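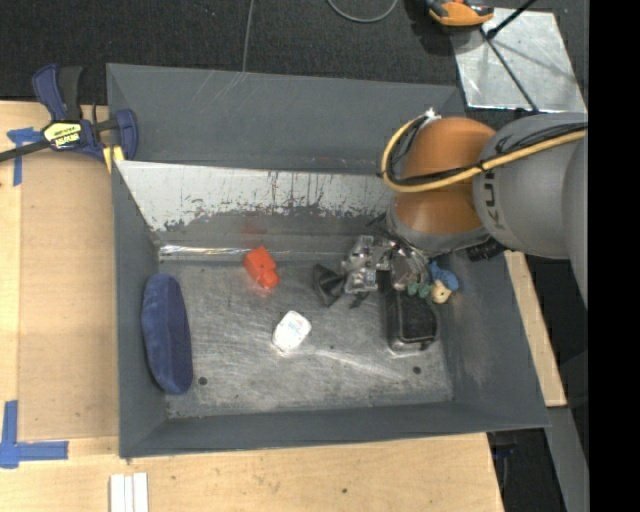 灰色金属箱，底板磨得露出了金属本色

分类：木工DIY > 户外与院子 > 教程

阳台外面那张长凳，我拖了一个冬天，三月份总算动手翻新了。做完发到群里，好几个人问我步骤，我一条一条回得手都酸了，干脆写一篇，大家照着来就行（有不对的地方欢迎骂我）。

先说凳子的情况：松木的，凳面五块板，长度一米二，之前的主人刷过一层很厚的亮光清漆，晒了几年以后起皮，一抠就掉一片。骨架还算结实，就是有一条腿的榫头松了，坐上去会晃。

一、先修结构，再管漆面

我第一次翻新家具的时候顺序搞反了，漆都上完了才去敲榫头，结果敲出一圈裂纹，气得我晚饭都没吃。所以这回先把凳子倒过来，把松的那条腿拔出来，榫头上的旧胶用凿子刮干净，榫眼里也要掏一掏。旧胶留着，新胶是粘不住的。

胶我用的是防水型木工胶，两面都薄薄抹一层，插回去以后用夹子夹紧。挤出来的胶别急着用湿布擦，越擦越往木纹里跑，后面上色会有一块白印子。等它半干，像橡皮糖那样的时候，用凿子平着一推就下来了，特别解压！夹子我留了一整夜。

二、去旧漆

脱漆剂我也买过，味道实在受不了，楼上邻居还来敲过门，所以这次全靠刮和磨。起皮的地方先用刮刀顺着木纹推，能推掉一大半。刮刀的两个尖角最好用锉刀稍微磨圆一点，不然手一歪就是一道沟，我凳面左边现在还有一条，算是纪念。

剩下的上砂纸。我是从40目开始的，Obed Asamoah看了照片说我下手太狠，他一般80目起步。他说得有道理，松木软，40目很容易磨出坑。如果你的旧漆没我这么厚，就听他的。中间换120目过一遍，最后200目手工收尾，一定顺着木纹走，横着磨的印子平时看不出来，一上色全冒出来了。

磨的时候口罩戴好，窗户开着。还有，磨完以后灰要清干净，我是先吸尘器吸一遍，再用拧得很干的湿布擦一遍，然后放着晾透。湿布擦过的表面会有点起毛，拿200目轻轻带两下就好，不用使劲。

三、补钉眼和裂缝

小钉眼用木工腻子，颜色挑比木头浅一点的，干了会变深。大一点的裂缝我用自己磨下来的木粉拌胶填，效果比买的腻子自然。填的时候稍微高出表面一点，干了会缩，然后磨平。凳面端头那条缝我填了两回才填满。

四、上木蜡油

为什么不再刷清漆？户外的清漆膜一旦破了，水钻进去就开始起皮，又得从头刮。木蜡油褪色了补一层就行，对我这种懒人很友好。我用的是Brosetti的户外款，柚木色，小罐装，一张长凳刷下来还剩小半罐。

几个要点：

1. 开罐以后从底下往上搅，搅透，颜料全沉在下面。我在Zoia Hladun那儿学的，搅完停几分钟再搅一次。
2. 先在凳子底面试色。松木吃色不均匀，有些地方会发花，试了心里有数。
3. 薄，一定要薄！用布或者短毛刷都可以，一块板从头刷到尾再换下一块，别中途跑去接电话（对，我就是那个接电话的人，那块板中间有一道接痕）。
4. 刷完等一刻钟左右，把表面没吃进去的油用干净的布擦掉。不擦会发粘，粘好多天，还粘猫毛。
5. 第二遍隔一天再上，端头的地方多喂一点油，那里吸得最厉害。

总共我上了3遍，第三遍只刷了凳面。腿脚着地的那一头，我额外在小碟子里倒了点油，让它站着泡了一会儿，雨天积水最先烂的就是那里。

擦过油的布千万不要团起来扔垃圾桶，会自己发热，真的能着火。摊平了晾在室外，干硬了再扔，或者泡在水里。

五、装回去，还有花费

凳脚下面我加了橡胶垫，隔开地面那层水。螺丝全部换成不锈钢的，原来的锈得连十字槽都找不着了，有两颗是用钳子硬拧出来的。

花费方面，油、砂纸、胶、螺丝加一起将近200块，工具是家里现成的。耗的时间主要在晾干上，真正动手的也就几个晚上。

评论里Siriporn Phuthong问硬木能不能这么做，可以的，砂纸从细一号开始，油也会吃得慢，擦的时候更要擦干净。柚木这种本身油性大的，我没试过，不敢乱讲。

下一个要收拾的是配套的小方桌，桌面翘了一块，我还没想好是拆下来压平还是直接换板，有经验的朋友留言告诉我一声吧！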